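Flomura disassembly cell, seen at the Kettler open day, Thursday

Kettler ran the cell on two benches in the back hall, with Valentyna Ivanyshyn at the controls and Dinesh Ahuja taking questions. The product under review is Flomura's drive-handling package: a gripper, a fixture plate and the software that ties them to the arm. It is sold to firms that strip office desktops for parts. I went on behalf of Burkex, where we still do this by hand.

The narrow fingertip is the best part of the kit. It is slim enough to work close to sheet metal, and the linkages either side are plainly bolted, so I would expect a fitter to service them without special tools.
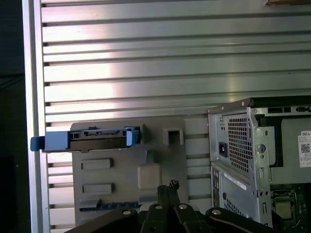 *Gripper below the grey plastic panel with the blue latch; open Dell chassis to the right.*

The wrist camera has a harder life. Bare slats throw a lot of glare back at it, and I would ask for a matt mat before signing anything. Ahuja said exposure is set once per shift — I would want it checked more often than that.

Drives are handled in their blue plastic carriers. This suits tool-free office cases and little else; for screwed-in drives, Flomura offers no answer yet.

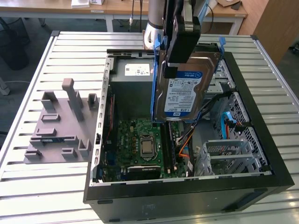 Cycle time is quoted at 73 seconds per drive, and the log Ivanyshyn showed me listed 1,138 cycles with 107 operator stops. That is too many for an unattended shift. She put most of them down to cables near the drive cage, and the log has no field for cause, so I could not check.

Documentation is thin: 10 pages, no spares list. Good hardware, unfinished software. I have asked Arnholm for a trial unit in April.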